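2024-10-04
Akville 한 달 대여 후기, 혹은 내 드라이버는 왜 아직 서랍 맨 위 칸에 있는가

대여 기간이 끝났고 상자도 다시 쌌으니 이제 써도 될 것 같다. 계약서에 "사용자는 대여 기간 중의 감상을 자유롭게 공개할 수 있다"는 조항이 있었는데, 그 바로 다음 줄이 "단, 당사에 먼저 알려주시면 감사하겠습니다"였다. 알렸다. 답장은 자동 응답이었다. 소중한 의견에 감사드린다고 했다. 의견은 아직 안 보냈는데.

모르는 분들을 위해 적어두자면 나는 중고 데스크톱을 받아서 뜯고, 닦고, 다시 맞춰서 내보내는 일을 한다. 회사나 학원에서 한꺼번에 나오는 물건이라 같은 모델이 줄줄이 들어온다. 옆판 열고, 하드디스크 트레이 빼고, CPU 보고, 메모리 보고, 다시 끼우고, 옆판 닫는다. 이 일을 오래 하면 손이 알아서 움직이고 머리는 점심 메뉴를 고민하게 된다. 그래서 "반복 분해 조립 작업을 위한 양팔 로봇 키트"라는 광고를 봤을 때 클릭하지 않을 도리가 없었다. 새벽이었고, 그날은 소켓 레버를 너무 많이 들었다 놨다.

Akville은 그 키트 이름이다. 로봇 팔과 그리퍼, 손목 카메라, 작업대 옆에 고정하는 카메라, 그리고 Zumham이라는 소프트웨어가 한 묶음으로 온다. 파는 곳은 Prenosham이라는 유통사인데, 구매와 대여를 둘 다 받는다. 대여는 30일 단위고 한 번에 205만 원이다. 나는 이 숫자를 보고 한참 앉아 있었다. 사람을 쓰면 얼마고 팔을 쓰면 얼마고 하는 표를 엑셀로 만들었고, 표에서 내 인건비 칸에 뭘 넣을지 몰라서 표를 닫았다. 그리고 결제했다. 자영업자의 의사결정이란 대체로 이렇다.

배송

상자는 예상보다 컸고 설명서는 예상보다 얇았다. 첫 장에 "전문 지식이 없어도 설치할 수 있습니다"라고 되어 있다. 둘째 장에는 공구 목록이 있는데 내가 평생 처음 보는 규격의 렌치가 들어 있다. 동봉은 안 되어 있다. 동네 철물점에 갔더니 주인이 이걸 어디에 쓰냐고 물었고, 로봇이라고 했더니 더 묻지 않았다.

설치와 보정에 대략 6시간 걸렸다. 유통사 홈페이지에는 "반나절"이라고 나와 있으니 거짓말은 아니다. 다만 그 반나절 중 상당 부분을 나는 카메라와 팔의 위치를 서로 납득시키는 데 썼다. Zumham의 보정 화면은 격자무늬 판을 여기 대라, 저기 대라 하다가 마지막에 가서 "보정 품질: 보통"이라고 알려준다. 보통이면 써도 되는 건지 다시 하라는 건지는 안 알려준다. 다시 했다. 또 보통이었다. 세 번째에도 보통이 나와서 나는 이걸 칭찬으로 받아들이기로 했다.

케이블 정리는 끝내 못 했다. 설명서 그림에는 케이블이 한 가닥도 없다. 무선인 줄 알았다.

부품 받침판 이야기

이 키트에서 의외로 제일 마음에 든 건 로봇이 아닌 회색 판때기다. 3D 프린터로 뽑은 부품 받침판인데, 빼낸 CPU를 눕혀두는 홈이 있고 하드디스크를 세워 꽂는 자리가 있다. 로봇은 부품이 늘 같은 자리에 있어야 일을 한다. 나도 그렇다. 그런데 나는 십수 년 동안 빼낸 CPU를 키보드 옆, 컵받침 위, 한 번은 과자 봉지 위에 놓고 살았다. 받침판이 생긴 뒤로는 손으로 작업할 때도 거기에 놓게 됐다. 로봇을 빌려서 얻은 가장 확실한 생산성 향상이 판때기라니 좀 그렇지만 사실이 그렇다.

도면 파일도 같이 준다. 이건 정말 고마운 부분이다. 다만 파일 이름이 plate_final_new_real 어쩌고 하는 식이라 그쪽 회사 분위기도 짐작이 간다. 반가웠다. 우리 견적서 폴더랑 똑같다.

가르치기

Akville에 일을 시키려면 먼저 보여줘야 한다. 팔을 직접 잡고 움직여서 동작을 기록하는 방식이고, 기록을 여러 번 쌓은 다음 Zumham에서 '학습' 버튼을 누르면 된다. 광고 영상에서는 모델이 웃으면서 팔을 잡고 한 번에 끝낸다. 나는 안 웃었다. 무엇보다 내가 평소에 얼마나 지저분하게 일하는지 이때 알았다. 하드디스크 트레이를 뺄 때 나는 한쪽을 살짝 비틀고, 안 나오면 반대쪽을 비틀고, 그래도 안 나오면 욕을 한다. 로봇은 앞의 두 가지를 성실하게 배웠다. 초반 며칠은 멀쩡히 나오는 트레이도 꼭 양쪽으로 한 번씩 비틀고 나서 뺐다. 나쁜 버릇까지 물려받은 후배를 보는 기분이었고, 야단칠 수도 없었다. 내가 가르쳤으니까.

기록을 다시 했다. 이번에는 교과서처럼, 천천히, 똑바로. 그랬더니 로봇도 천천히 똑바로 했다. 너무 천천히. 하드디스크 하나를 들고 받침판까지 가는 동안 나는 커피를 내렸고, 돌아와 보니 아직 가고 있었다. 속도 조절 슬라이더가 있긴 하다. 오른쪽 끝까지 밀면 "권장하지 않음"이라고 뜬다. 가운데도 "권장하지 않음"이다. 권장하는 영역은 왼쪽 끝 손톱만큼이다.

잘하는 것

공정하게 쓰겠다. 잘하는 게 있다.

하드디스크 트레이를 집어 옮기는 건 잘한다. 우리 가게에 많이 들어오는 모델은 트레이가 파란 플라스틱이라 본체 안에서 눈에 확 띄는데, 카메라도 그걸 좋아하는 것 같다(개발사에 물어본 건 아니고 내 느낌이다). 둘째 주부터는 이 동작을 옆에서 안 지켜봐도 되겠다 싶었다. 그래도 지켜봤다. 재미있어서. 그리퍼가 다가가서 멈칫하고, 조금 고쳐 잡고, 들어 올린다. 그 멈칫하는 순간이 묘하게 사람 같다. 첫 출근한 사람이 프린터 앞에서 서 있는 모습 같달까.

팔 두 개가 서로 부딪히지 않는 것도 인상적이었다. 한쪽이 지나가면 다른 쪽이 기다린다. 나는 주방에서 배우자와도 그게 안 된다.

그리고 지루해하지 않는다. 이건 진짜 장점이다. 금요일 오후의 나와 월요일 오전의 나는 나사 조이는 힘부터 다른데 이 친구는 그런 게 없다. 느린 건 한결같이 느리고 못하는 건 한결같이 못한다.

못하는 것

CPU. 여기서 한숨 한 번 쉬고.

소켓 브래킷을 열어둔 상태에서 CPU를 받침판에 올리고 되돌리는 작업이 Akville 홍보 자료에 떡하니 나와 있다. "정밀 부품 취급 가능"이라고. 가능하다. 가능이라는 말은 참 넓다. 열려 있는 소켓의 핀 위로 로봇 손가락이 CPU를 들고 내려올 때의 심정은 겪어본 사람만 안다. 나는 매번 숨을 참았고, 비상정지 버튼에 손을 얹고 있었고, 결국 그 손으로 그냥 내가 꽂는 편이 빠르다는 결론에 자꾸 도달했다. 핀 하나 휘면 보드값이 날아간다. 대여 보험은 로봇만 보장한다. 로봇이 망가뜨린 물건은 보장하지 않는다. 약관의 이 부분은 글씨가 유난히 작다.

그래서 셋째 주부터는 버려도 되는 보드로만 CPU 연습을 시켰다. 그런 보드야 우리 가게에 얼마든지 있으니 다행이라면 다행이다.

케이블도 못 한다. SATA 케이블은 매번 다른 모양으로 휘어 있고 로봇은 그걸 매번 새로운 우주로 받아들인다. 커넥터를 뽑는 동작은 몇 번 가르치다가 포기했다. 고객센터에 문의하니 "유연 물체 취급은 Gilchrist 등급에서 지원됩니다"라는 답이 왔다. Gilchrist가 뭔가 했더니 상위 요금제 이름이다. 왜 요금제에 사람 이름 같은 걸 붙이는지 모르겠다. 가격은 '상담 문의'다. 세상에서 제일 무서운 가격이다. 상담은 안 했다.

나사도 되긴 되는데 별도 구매 툴이 필요하다. 그러니까 기본 구성으로는 이미 옆판이 열린 본체를, 사람이 케이블을 뽑아놓은 상태에서, 정해진 위치에 눕혀놓아야 한다. 써놓고 보니 내가 로봇의 조수다. 실제로 한 달 동안 내 하루가 좀 그랬다. 본체를 눕히고, 열고, 줄을 맞춰놓고, 물러나서 기다린다.

눕혀놓는 위치 얘기를 조금 더 하자면, 생각보다 까다롭다. 조금 틀어진 정도는 알아서 맞춘다고 되어 있고 어느 정도는 맞춘다. 그 '어느 정도'를 알아내느라 첫 주를 썼다. 나는 결국 작업대에 마스킹 테이프로 표시를 했는데, 며칠 뒤 청소하면서 내가 떼버렸다. 그날 오전은 통째로 날렸고 로봇 탓을 한참 하다가 쓰레기통에서 테이프를 발견했다. 고객센터에 항의 메일을 보내기 전이어서 다행이었다. 임시보관함에는 아직 있다. 꽤 잘 쓴 메일이다.

조명도 탄다. 햇빛이 들어오는 시간에는 알루미늄 쪽이 번쩍거려서인지 집는 위치가 조금씩 어긋났다. 블라인드를 내리니 나아졌다. 설명서에는 "균일한 조명 환경을 권장합니다"라고 한 줄 있다. 우리 가게에 균일한 건 없다.

Zumham에 대하여

소프트웨어는 따로 한 단락 받을 자격이 있다. 좋은 의미만은 아니다.

화면은 예쁘다. 어두운 배경에 팔 모양이 실시간으로 움직이고, 손님이 오면 그 화면을 띄워놓고 싶어진다. 띄워놨다. 손님들이 좋아했다. 그런데 오류 메시지가 전부 존댓말에 내용이 없다. "동작을 완료하지 못하셨습니다." 제가요? 업데이트가 한 번 있었고, 업데이트 후에 저장해둔 동작 이름이 전부 번역됐다. 내가 '트레이 빼기'라고 적어둔 게 'Tray Subtraction'이 되어 있었다. 되돌리는 법은 없다고 한다.

기록 기능은 인정한다. 시도할 때마다 날짜, 소요 시간, 성공 여부가 남고 손목 카메라 화면까지 저장된다. 대여가 끝날 때 요약 보고서를 뽑아주는데, 내 계정의 총 시도는 537회였다. 이 숫자를 보고 잠깐 뿌듯했다가, 성공 판정을 로봇이 스스로 한다는 걸 떠올렸다. 트레이를 받침판 옆에 얌전히 내려놓고 성공이라고 적은 걸 내가 여러 번 봤다. 자존감이 높은 기계다. 배울 점은 있다.

그래서 살 거냐

주변에서 제일 많이 물어본 질문이다. 지금은 아니다. 같은 모델이 매일 산더미로 들어오는 큰 업체라면 얘기가 다를 것 같다. 트레이 빼서 세우는 공정 하나만 떼어 맡겨도 밤새 돌릴 수 있을 테니까. 우리처럼 오늘은 이 모델, 내일은 저 모델인 가게에서는 가르치는 시간이 버는 시간을 다 먹는다. 모델이 바뀔 때마다 나는 다시 팔을 잡고 교과서처럼 천천히 시범을 보여야 하고, 그동안 물건은 입구에 쌓인다.

그렇다고 돈이 아까웠냐 하면 또 그건 아니다. 한 달 동안 내가 하는 일을 남한테 설명하는 기분으로 다시 봤고, 안 해도 되는 동작을 꽤 많이 하고 있었다는 걸 알게 됐다. 그걸 알려주는 값으로 205만 원이 싼지는 엑셀에 넣어봐야 알 텐데, 그 표는 다시 안 열기로 했다.

점수를 달라는 분들이 있어서 대충 적는다.

하드웨어: 좋다. 튼튼하고 조용한 편.
받침판: 최고. 이것만 따로 팔아라.
소프트웨어: 예쁘다.
설명서: 얇다.
하드디스크 트레이 작업: 맡길 만함.
CPU 작업: 심장이 튼튼한 분께.
케이블: 상담 문의.
고객센터: 친절하고, 느리고, 다음 날 다른 사람이 처음부터 다시 물어본다.

반납은 유통사에서 수거하러 왔다. 기사님이 상자를 들어보고 이거 뭐냐고 물으셔서 로봇이라고 했더니 철물점 주인과 똑같은 표정을 지으셨다. 다음 대여는 1월쯤 새 버전이 나오면 생각해보겠다. 그때까지 CPU는 내가 꽂는다.

작업 사진 몇 장.

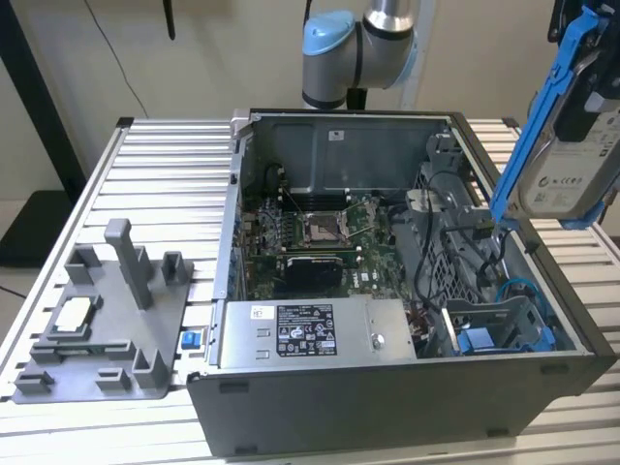
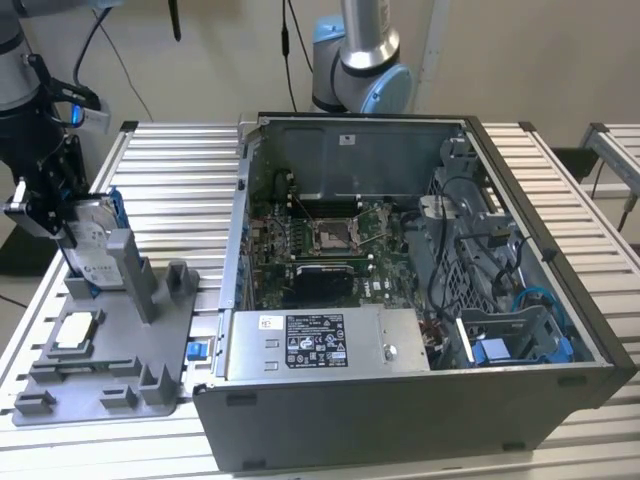
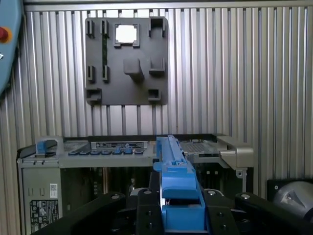
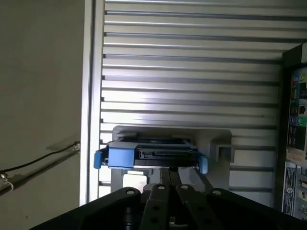
Akville 작업 중. 두 번째 사진에서 그리퍼가 물고 있는 것이 하드디스크, 왼쪽 회색 판이 본문에서 칭찬한 그 받침판.

댓글로 받침판 도면 달라는 분이 계실 것 같아 미리 적는다. 재배포가 되는지 유통사에 물어봤고 소중한 의견에 감사드린다는 답을 받았다. 사람한테서 답이 오면 글 끝에 추가하겠다.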